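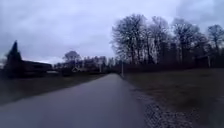 What does Dolcombe do?
Dolcombe sells, rents and installs projection screens and display mounts for schools, meeting rooms and places of worship.

We started as a repair bench in Plalholm, fixing screen motors and replacing torn fabric. Customers kept asking us to supply new screens as well, so we took on the Brilo line and later added Gounder ceiling and wall mounts. Repairs are still a large part of the work, and we take in screens of any make.

Our stock
We keep fixed-frame, pull-down and motorized screens in 80" and 100" diagonals. Other sizes are made to order. Matte white is the standard surface. Gray fabric is available for rooms where the lights stay on, and we can send swatches before you decide.

Rentals
Portable screens with folding legs are rented by the day or by the week. Pick them up from our counter, or have us deliver and set up. May is our busiest month because of graduations – please book early if you need a large screen then.

Installation
One of our installers visits first to measure the room, check the wall or ceiling and look at where the power comes in. You get a written quote after the visit. Old screens can be taken down and hauled away at the same time.

Warranty
New motorized screens carry a 5-year warranty on the motor. Fabric and pull cords are covered separately, and the terms are printed on your invoice. A $200 deposit holds a made-to-order screen and comes off the final bill.

The counter is open Monday through Friday. Showroom visits are by appointment.

Page updated Jan 16, 2026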